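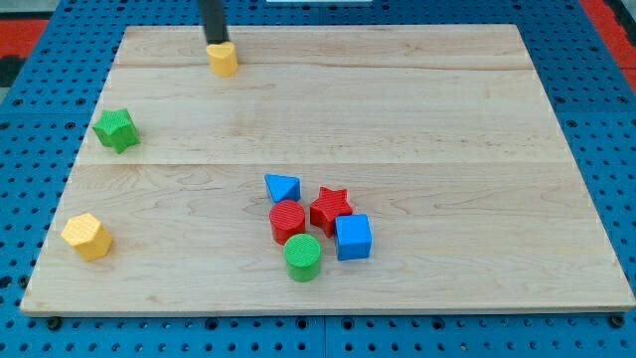
Replying to Bilal's question on the list about the sorting cell and who does what on second shift once it goes live. The staffing plan has not changed since February. What has changed is the work content at station 2, and I think that part was underexplained. The practice board makes the case well enough: five of the blocks sit in a tight cluster, with the blue cube partly in front of the red star. The arm can be taught a pick on a part with clear space beside it, such as the yellow hexagon, in one session. For parts that touch or overlap, the person at the station has to decide the pick order and enter it. That task did not exist under manual sorting, and it is not in the current job description.

Bilal Ghanem wrote:
> Kenneth told us the operators will "supervise" the cell. Can
> someone define that? On the Jirkton line it came to mean clearing
> jams for the whole shift at the old pay grade.

Definition as it stands in work instruction 3244, draft 3:

- Operator sets pick order for each new part mix and signs it off.
- Operator clears faults at the station. More than two in an hour goes to maintenance.
- Operator may stop the cell at any time without asking the lead.

Hand sorting remains for returns and for anything from Fledska, whose trays vary too much in depth.

Pay grade is open. Ulla Eklund has the draft and is comparing it with the setter grade. I asked for the first item to be scored as setup work. Ashraful has asked for the same in writing.

Training is two sessions per operator, on paid time, at the practice table. Please send me shift conflicts before the rota is printed.

Sandamali Mridha
Process Engineering, Himano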